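Lostmont Institute of Technology
Department of Automation and Society
Unit 6 Handout: Can Machines Do the Chores Yet?
Instructor: Theresia Rainer

Read this handout before the November seminar. It should be read together with the Unit 5 notes on factory handling, which covered rigid parts in known positions. Unit 6 takes up the opposite case: soft goods in the home and in the commercial laundry.

6.1 Why laundry is a hard case

A metal bracket keeps its shape when it is picked up. A shirt does not. Once a gripper closes on one corner, the rest of the cloth hangs, twists and hides parts of itself. The machine must decide where the collar is, which layer it holds and whether it has taken one layer or two. A person settles these questions by touch, mostly without thinking about them.

For this reason, many systems spread the work over two arms, so that one can hold the cloth while the other moves it. The arms must then share a small space without striking each other, and their timing becomes part of the problem. 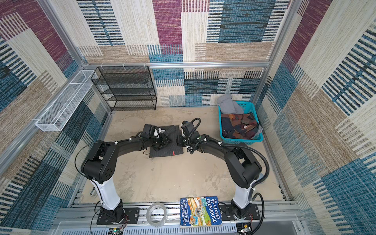 Figure 6.1. Two-arm work on a pinstriped garment, with further items in the basket.

Students should note how much of the full chore lies outside the fold itself. Garments must be taken from a basket, separated, turned right side out, laid flat, folded and put away. Published demonstrations often cover one or two of these steps. When reading a claim that a machine "does laundry," establish first which steps are meant.

6.2 Measuring success

Ayten Sezer's lecture proposed three questions for any household task: how often the machine finishes, how long it takes, and how often a person must step in. The three should be reported together. A system that finishes 60 folds out of 100 may be of real interest to a laboratory and of no use to a hotel.

The Pikeletti exercise, distributed separately, asks you to compare a manual folding table with an automated one on a load of 900 towels. Towels are the simpler case, being flat and of one size. Shirts bring sleeves, cuffs and buttons, and a sleeve that slips out of place can spoil an otherwise square fold.

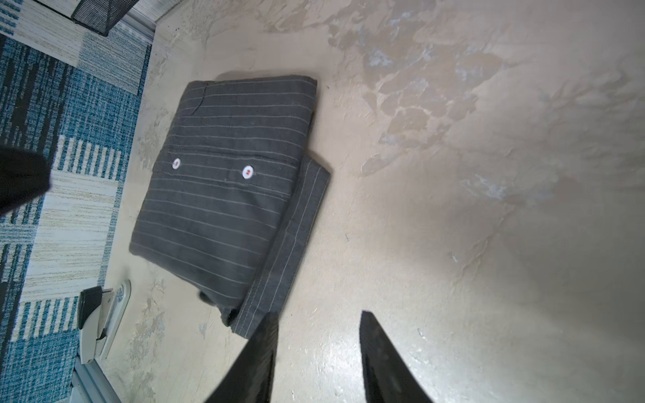
Reading time for the remaining section: 2 minutes

6.3 Judging the finished fold

There is no single standard for a folded shirt. In the figure above, the main panel forms a rough rectangle with two buttons showing, while a folded band along the right side extends past the bottom of the panel. Whether this is acceptable depends on the use. A shop display would call for straighter edges – a dresser drawer would not.

Students should therefore write down the acceptance rule before scoring any trial. Luzius Steiner recommends a rule that two people can apply separately with the same result.

6.4 Preparation for the seminar

Choose one chore from your own home or workplace. List its steps and mark those that a machine could complete today without help, giving a source for each. Limit the list to 10 steps. Groups assigned to the Wieser reading should also prepare a short reply to its argument on labor costs.

Written work is due at the start of the session. Questions on the assignment may be sent to Urs Stöckli at the department office.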